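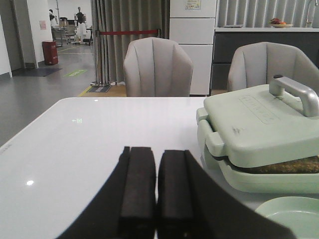

Mon 21 November

Back at the Zuden demo kitchen, which I had hoped to be done with in July. The complaint was the same one as then: the arm closes on things crooked. The ticket said "recalibrate." Everybody wants to recalibrate. It sounds clean and you can do it sitting down.

I did it anyway, so I could say I had. Ran the Flonodgate routine, 11 poses, got a nice green number at the end, and the grip was exactly as crooked as before. I have never trusted that number. It tells you the arm agrees with itself.

So, fingers off. Two black fingers, dark pad down the inside of each, and the pads are where I'd have put my money from the start. The left one had a shiny patch toward the tip and a lip I could catch with a fingernail. Naltis says the pads are good for 100 hours of food work before you swap them. I'd like to meet whoever timed that. These were logged at 49.

Peeled both, scraped the glue, wiped down with alcohol, let it sit while I ate lunch. New pads on. Pressed them in the little Bodnár vise for 8 minutes, with paper between so they wouldn't stick to each other. Then the screws, which somebody before me had tightened like lug nuts. One was half stripped. Replaced it out of my own box and wrote it down this time.

Tested on the white table with the mint green sandwich maker, lid down on something brown and woven-looking, matching plate next to it. I wanted to see the fingers open just a little, with an even gap between them, and hold there without creeping. They held while I stood and watched. That is a few minutes of evidence and I won't call it more.

The glossy tabletop still bothers me. The wrist camera gets a hard spot of glare off it on the left side, and I'd bet some of the crooked grips start there and have nothing to do with pads. I said so in July. They bought a red rope for the visitors instead. Asked again for a matte sheet to lay over the top – was told it would look bad next to the gray chairs.

Also don't love the black housing flap by the fingers. It's big and it sticks out, and sooner or later it's going to meet the handle on that lid. Moved the approach point a little to the left and saved it under a new name, so the old one is there when they decide they liked it better.

Need to order: pads, two sets. Screws. A torque driver that stays in the drawer there, with a label on it.

Closed the ticket as "pads replaced, watch." They'll read the first half.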